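Christmas bauble

A bauble is a small hanging ornament, usually round, used to dress a Christmas tree. The word once meant any showy trinket of little worth, and older people in some parts of Britain still use it for cheap jewellery, though for most of us it now brings to mind a box fetched down from the loft once a year.

Origins

Before there were glass balls there were apples, nuts, sweets and paper flowers, all of them hung on branches in German homes. Glassblowers in the Thuringian town of Lauscha took up the idea in the nineteenth century, blowing their ornaments at the family workbench and silvering them on the inside so that they caught the candlelight. The fashion reached Britain in Queen Victoria's day, helped along by the royal family's own fondness for a decorated tree.

Materials and finishes

Glass remains the favourite of many collectors – it is light, bright and sadly very easy to break – but plastic, felt, straw and papier mâché are all common. A plain ball may be left clear, lacquered in one colour or finished with bands of glitter. Most hang from a metal or plastic cap, through which a loop of string or wire is passed.

Collecting

Old baubles have a devoted following, and prices vary a good deal with age and condition. The collector Britt-Marie Ljungberg spent many years gathering Scandinavian and German pieces, and her collection, which came to 2455 ornaments, is kept at Brindudar, where a part of it goes on show each November.

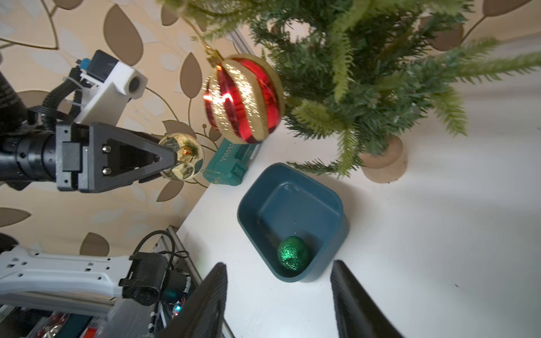
Storage and care

Baubles do best in a dry cupboard, wrapped singly in tissue. Painted glass should be dusted with a soft brush and never washed, as water can lift the colour.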